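The Slow Return of the Town Water Fountain

For most of the last century, Garkitz had a public drinking fountain at nearly every tram stop. By the time the trams went, so had most of the fountains. The pipes were capped, the basins filled with gravel or geraniums, and people got used to buying a bottle at the kiosk when they were thirsty.

Now they are coming back. The town turned on its newest fountain this spring, at the foot of the steps on Jacquet Street, and has money set aside for more before the end of next year. The goal is one within a short walk of every school, playground and bus stop.

The work is slower than it looks. A fountain needs a supply line, a drain, a shutoff valve that can be reached in winter, and a surface around it that does not turn to ice when someone fills a dog bowl in January. The one on Jacquet Street took 22 weeks from the first trench to the first drink. Part of that was spent waiting for a drain cover in the right size.

Garkitz gets its water from the Suvano springs, in the hills north of town. It is hard water, high in calcium, and anyone who has lived with it knows the white ring it leaves in a kettle. Older residents say it tastes of stone and mean that as praise. Newcomers often buy a filter in their first month.
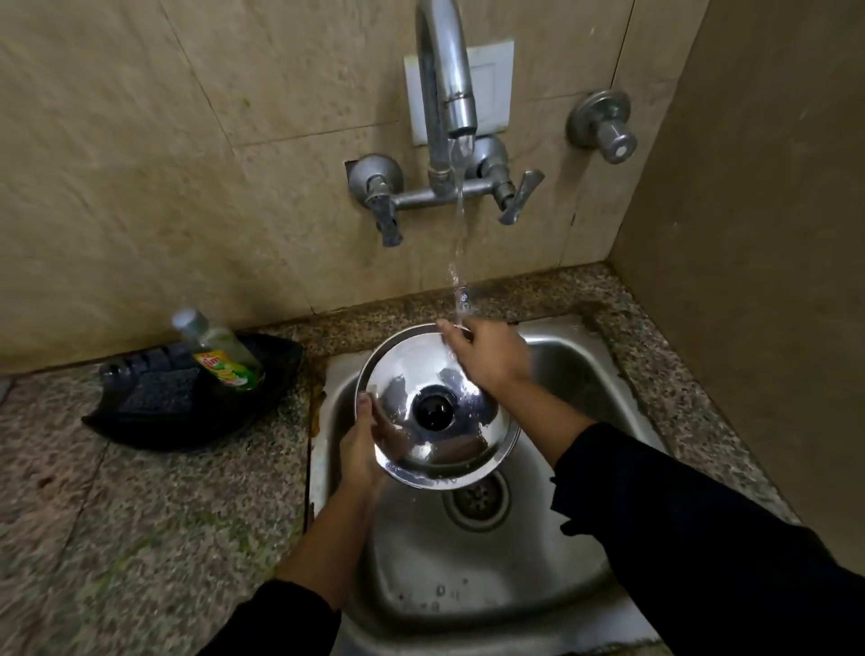

Hardness is also what finished off many of the old fountains. Scale built up in the narrow bronze jets until the stream dropped to a dribble, and cleaning them meant taking the whole head apart. The new model, built by a small foundry in Wetirar, has a wider outlet and a head that comes off with one key. A worker can swap it for a clean one in a few minutes and soak the dirty one back at the depot.

Each unit costs 1,198 euros before it is put in the ground. The digging costs far more, which is why the town is trying to place fountains where the street is already due to be opened up for other work.

There were complaints, mostly about noise and wet pavement. One shop asked for its fountain to be moved to the other side of the square, and it was. A petition in favor of the program drew 2,000 signatures, many of them from parents who wanted somewhere to fill bottles on the way home from swimming lessons.

A few of the original fountains may be saved too. Four are still standing, and the one outside the old customs house has its bronze lion's head intact. Its supply pipe is lead and will have to be replaced along its full length. That job is planned for May, when the street will be closed to cars for two weeks. Until then the lion stays dry, with a board over the basin.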